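3.2. Hauteur du plan de travail et gêne déclarée

L'enquête a été menée en juin dans deux ateliers de loisirs créatifs, Mabula et Okach. Les 58 participants ont rempli un questionnaire portant sur les douleurs de la nuque et des épaules après une séance de 40 minutes. La grille de cotation reprend celle de Nyaga, avec deux items supplémentaires sur la position assise. 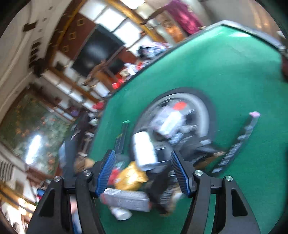 Figure 2. Grand plateau vert chargé d'objets, avec rebord gris-blanc à l'angle du fond.

À Mabula, où les plateaux sont fixes, 26 personnes signalent une gêne au moins modérée. Les réponses varient peu selon l'âge. La taille des participants joue davantage : les plus grands se plaignent surtout de la nuque, les plus petits des épaules. À Okach, les tables sont réglables, mais peu d'usagers modifient la hauteur laissée par le groupe précédent. Ce point est repris en section 4.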